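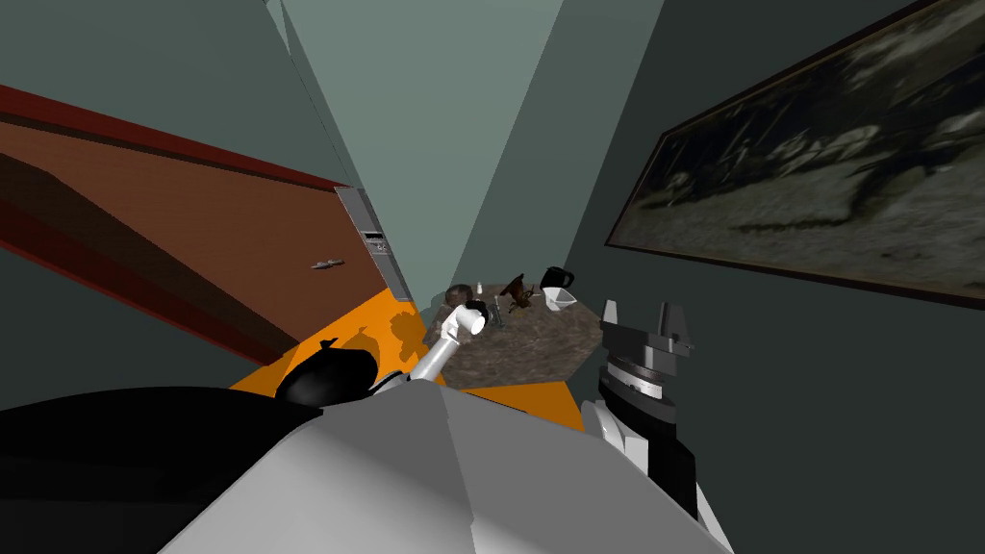

Most people who collect examples for a robot learning system are proud of how many they have. I was too. By June our group at Bendura had 300 runs of a simulated robot clearing a small table, and when I showed the total to Mawuli Bawa he asked how many of them I had watched from start to finish. The answer was 20.

I think that question should be asked of every team doing this work, and asked early.

Simulation makes collecting cheap. You change the room, move the table, swap a mug for a bottle, and start again. Nothing breaks and no one has to sweep up. The trouble is that cheap runs get treated as if they were all worth the same. When Efa Lewis and I sat down and watched the whole set, we threw out 200 of them. In many the operator had reached for the same object by the same path, over and over, with only the wall color changed behind it. To a person that looks like variety on a contact sheet. To the learner it is one example with different wallpaper.

Others had the opposite problem. The operator paused, backed up, tried a second approach and then got hold of the thing. I would have cut those as sloppy, and Efa talked me out of it. A system that has only seen clean reaches has no idea what to do after a bad one. We kept the recoveries and labeled them - a dull job, and the best use of time we made all summer.

I also think the objects should be crowded more often than they are. It is tempting to give the gripper plenty of room, and the success rate looks better if you do. Real tables are not set out that way. People leave a spoon against a bottle and a bowl in front of a cup, and the arm has to get in without knocking over what it was not sent for.

Zhuoran Fu disagrees with me on all this. His view is that with enough runs the repeats wash out, and that hand sorting does not scale. He may be right for a company with a large budget. We have 2 operators and they get tired by mid-afternoon, which shows in the recordings if you bother to look.

My request is modest. Before asking for more runs, watch the ones you have, write down what is missing, and give that list to the operators. Ours had never been given one. They had been told to keep going until the folder was full.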